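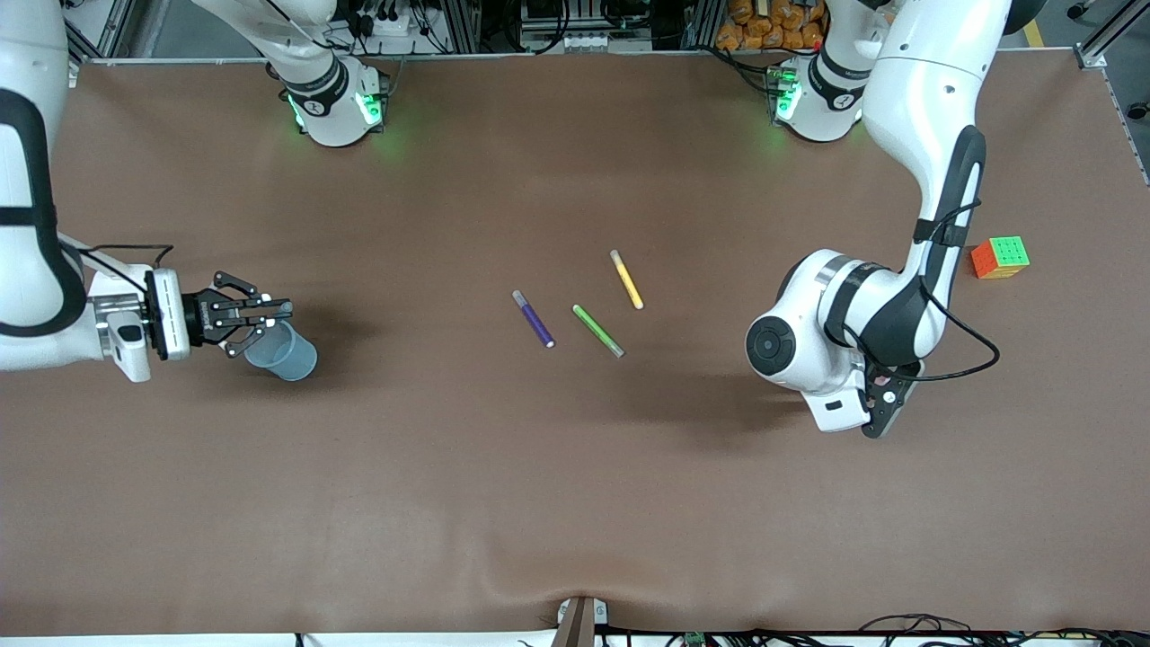 Puvska Bimanual Tabletop Planner

README for the planning and control package

Overview

Puvska is a motion planning and execution package for a pair of fixed-base arms sharing one tabletop. It accepts a list of object poses and a task specification, assigns each object to an arm, and produces time-parameterised trajectories that keep the two arms clear of each other and of the work surface. The package is maintained by the Savolainen Laboratory and is released for research and teaching use. It is not certified for use near people who have not completed the laboratory's safety induction.

This document covers the planner, the gripper interface and the configuration files. The perception module, Starnen, is distributed separately and has its own README.

Conventions

Left and right are always named from the robot's side of the table. The reference camera looks back towards the bases, so the right arm appears on the left of the image and the left arm on the right. Many of the errors reported to the maintainers come from configuration files in which this has been reversed. The table frame has its origin midway between the two bases, with x pointing towards the camera and z pointing up. All distances are in metres and all angles in radians.

Object classes

The default catalogue includes the following classes used in the tabletop tasks.

cup: upright, grasped from the side with horizontal fingers. The reference cup is translucent blue plastic. Depth readings on translucent material are unreliable, and Starnen therefore fits the cup from the colour image alone.

marker: lying flat, grasped from above across the barrel. Purple, light green and yellow are defined as separate instances so that a task can name the pen it wants.

cube: a Rubik's cube, grasped from above on opposing faces. Face colours are ignored by the planner.

Further classes may be added in catalogue.yaml. Each entry requires a bounding shape, at least one grasp family and a maximum gripper force.

Arm assignment

Objects are assigned by reachability first and by estimated travel time second. Where the two estimates fall within the tie margin, the object goes to whichever arm has fewer tasks queued. The centre of the table is treated as a shared zone – only one arm may hold a reservation on it at a time, and the other will wait at its last safe waypoint. Reservations expire after 2 seconds without motion.

Planning

The planner samples up to 16 candidate grasps per object and discards any that bring the wrist housing within the clearance margin of the table. The surviving candidates are passed to Vunerance, the trajectory optimizer, which runs at most 29 iterations before returning its best feasible result. If no feasible result is found, the task is returned to the queue with the status DEFERRED and the reason is written to the log.

Cables on the outside of the arms are modelled as swept capsules attached to the upper links. These shapes are conservative. Users who have rerouted their cabling should edit cables.yaml before running any task that uses the full wrist range.

Running the package

Start the arm drivers, confirm that both bases report ready, then launch Starnen followed by the planner. A dry run is available with the flag --no-execute and is recommended after every change to the catalogue. The nightly regression suite contains 18 layouts and takes nearly an hour on the laboratory's workstation.

Known issues

Hard shadows cast by the arms on the work surface are occasionally segmented as objects. Raising min_height in the Starnen configuration removes most of these, although thin markers may then be missed.

Markers lying parallel and close together may be merged into a single detection. A fix is planned for the March release.

Changing the surface sheet requires a new background calibration. Folds near the front edge of the table should be masked.

Licence and support

The source code is offered under the terms in LICENCE.txt. Defect reports should include the planner log, the catalogue file and one image from the reference camera.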